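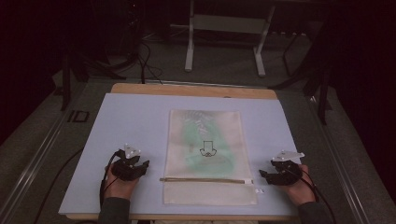 The Ferry to Ilstead

By the time Teodor Mazurek got down to the landing, the four o'clock boat had already pulled its ramp up, and he stood at the rail with his suitcase and watched it go with the patience of a man who had missed a great many things in his life and found most of them ran again in an hour or two. This one ran again at six. He went into the waiting room, where it was at least out of the wind, and chose the bench under the radiator.

He was seventy-one that winter and on his way to a christening. His granddaughter had named the baby Ada, after Teodor's wife, and had called him up to ask if he minded, and he had said no, of course not, what a question, and then had needed to put the phone down on the kitchen counter for a minute and run the tap. (She waited. She was a good girl, she had always known how to wait.) That was back before Christmas. Now it was January and the baby had a date at the church and Teodor had a new shirt, bought at the last minute in Brisby by a man who had not bought his own shirts in 36 years of marriage and had to be told by the clerk what size his neck was.

There was one other person in the waiting room, a woman with a square, wide-awake face and a covered basket on her knees. She looked him over, looked at the suitcase, and said, "You missed it by about 5 minutes."

"I heard it go," said Teodor.

"My brother-in-law used to run that boat. He'd have seen you coming down the hill and held it. This new one goes by the clock." She lifted the cloth on the basket and held it out to him. "Poppy seed. Take two, they're small."

They were not small at all, but he took two, and she told him her name was Mrs. Szczepańska and that she had lived across the water in Ilstead since she was a bride, and that she knew everyone there, so he had better say who he was visiting and save her the trouble of guessing. He told her. She clapped her hands together, sending crumbs onto the floor.

"The young couple in the yellow house! With the baby! Well, I've been past there with soup. She has a voice on her, that child, you can hear her from the bakery."

"My wife had a voice," Teodor said, and it pleased him so much to be able to say it to a stranger that he went right on. He told her how Ada used to sing in the mornings over the sink, badly, the same three songs, and how the man upstairs had once come down to complain and had stayed for breakfast, and had gone on coming down for breakfast until he moved away to live with his sister. He told her about the boat they had owned for one summer, a leaky old thing called the Ultero, which was painted on the back when they bought it and which neither of them had ever been able to find in any dictionary. Ada had decided it meant "bring a bucket." They had paid 370 for it, more than they had, and sold it in the fall for a good deal less, and she never let him say a word against it.

Mrs. Szczepańska laughed until she had to hold on to her basket. Then she told him about her own husband, who had been afraid of water all his life and had married a girl from an island town anyway, and who crossed on that ferry every working day for 31 years with his eyes shut. "He'd hold on to my sleeve," she said. "Going over and coming back. When I stopped working I still rode along some mornings, on account of the sleeve."

The radiator knocked. Outside it had gone dark without either of them paying any attention, and the lamps had come on along the landing, and a few more people had drifted in with their collars up and were stamping around by the door. Teodor brushed the poppy seeds off his good trousers and thought about the baby, whom he had seen only on his granddaughter's phone, asleep and frowning, with one hand up by her ear. He had been a little afraid of her, all those weeks. He had been afraid that he would hear that name called across a room – Ada, supper, Ada, come here – and not be able to stand it.

"Do you suppose," he said, "they'll call her by the whole name? Or something shorter?"

"It's three letters," said Mrs. Szczepańska. "How much shorter do you want it?"

He thought this over and began to laugh himself, quietly at first, and had to get out his handkerchief.

At ten minutes to six the boat came around the breakwater with all its windows lit up. Everyone shuffled toward the door. Mrs. Szczepańska stood, settled the basket on her arm, and waited while he got hold of his suitcase, and when they reached the ramp, which was steep and had a skin of ice on it, she stuck out her elbow without looking at him.

Teodor took hold of her sleeve, and they went up.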